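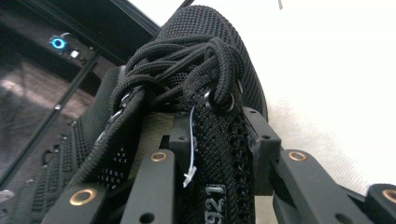

Spent the morning at the Adau open day in Bristarmont. I do returns for a mail order shop, mostly footwear, so I went with a fairly narrow interest. Posting my notes as a thread for the people at work who asked, and anyone else.

Adau have the old print works behind the station. You sign in at the side door, not the front, and the sign for it is on the wrong side of the bin store. I walked past it twice. Parking is 26 spaces and they were full by half nine.

It ran as a set of short demonstrations, with visitors split into groups. Mine was nine people. Two from a laundry firm, a couple of students, one man from a warehouse that ships pet food, and the rest I never placed.

First stop was a talk on how they teach an arm to handle soft goods. The short version is that people do the job by hand first, holding a gripper like the one the arm will have, with a camera on it. They do it over and over. The recordings are what the arm learns from.

The task on the day was shoes. Pick one up, turn it, put it down with the toe facing the right way. We do that a few hundred times a shift without thinking about it.

The shoe they had out was a black knit trainer with big thick laces, all in a heap on top, and the little white plastic tag fastener still on it. That is very close to what comes back to us. Customers pull the tag off and leave the plastic, or leave both.

I asked whether they tidied the laces before each go. They said no, they want the laces in a different mess each time, so the arm doesn't learn one particular heap. Fair enough. Ours arrive in every sort of mess.

Black on black is the hard one, apparently. Black laces on a black upper, with black gripper arms coming in from below. The person running it said knit uppers are awkward as well because they give when you squeeze them, and a stiff leather shoe is much easier.

They let visitors have a go with the hand-held gripper. It is heavier than it looks and your thumb gets tired before your wrist does. The arms are a set of flat black plates linked together, with copper-coloured bushings set into them. You squeeze the handle and they close.

My first try I got hold of the laces only and the shoe swung about. Second try I went for the sides and it was fine. After that it was quite easy, although I was slow. I would guess five times slower than with my hands.

They count a recording as usable or not usable. For this task they had 1,560 in total on the board and 286 had been thrown out. I asked what gets one thrown out. Dropping the shoe doesn't, if you pick it up again. Stopping halfway to talk to somebody does.

Then we went through to see the arm do it by itself. It is a Drullik arm, on a bench with a rail round it, and you stand behind a yellow line. They ran it ten times. I wrote the results down.

Seven clean. One where it put the shoe down facing the wrong way. One where it closed on nothing, opened, and tried again and got it. One where it stopped and somebody had to press the button.

The clean ones took longer than I expected. It comes in, waits a moment, closes, waits again, then lifts. The pet food man asked if the waiting could be taken out and was told some of it could, but they get more drops when they do.

I asked about pairs. At the moment it handles single shoes only. For us that is the main thing, as half the job is checking that you have a left and a right and that they are the same size. They said they have looked at reading the size off the label but it isn't part of this yet.

I also asked about smell, stains and wear, which is how we decide if something can be resold. Not something they are working on. They were straightforward about it, which I appreciated.

Tea was at eleven. There was a tray of cheese scones and they went quickly. If you go to the next one, don't stand at the back of the queue talking, which is what I did.

After tea there were two more stops. One was Akbulut, who make the plates and fingers for the grippers. They had a table with older versions on it that you could pick up. The early ones had one hinge and the newer ones have several links, so the fingers stay parallel as they close. You can feel the difference straight away.

The Akbulut table had a box of finger pads in different rubbers as well. The soft ones grip fabric better but wear out. I asked how long a set lasts and they said 2 weeks of steady recording. They change them on a Friday - or whenever somebody remembers, one of them added.

The last stop was folding towels, mainly for the laundry people. I didn't take many notes. The towel got folded. One corner stuck out and the arm left it like that.

Questions at the end, twenty minutes. The first was about jobs, as you would expect. The answer was that the people doing the recording are paid staff and several came from packing work. Somebody asked what happens when the recording is finished, and they said there has always been another task so far. I would have liked more on that.

Cost came up too. No figure given. They said it depends on the number of items an hour and how mixed they are, and offered to come and look at sites. I took a card.

For our place, my view is that it isn't ready for the returns bench. It could possibly do the step after, when the shoes have been checked and just need to go back in a box the right way round. I will put that in the write-up, along with the timings.

A few practical bits. Wear flat closed shoes, they do check. Bags go in a locker and you need a pound coin for it. The upstairs toilets were out of order. The building is cold at the station end, so keep your coat on.

They are doing another one in August with a longer hands-on session, and boxes and lids as the task instead of single shoes. I have put my name down for the early slot. Bookings are through the form on the Adau site, and you have to tick the demonstration box separately or you only get the talk.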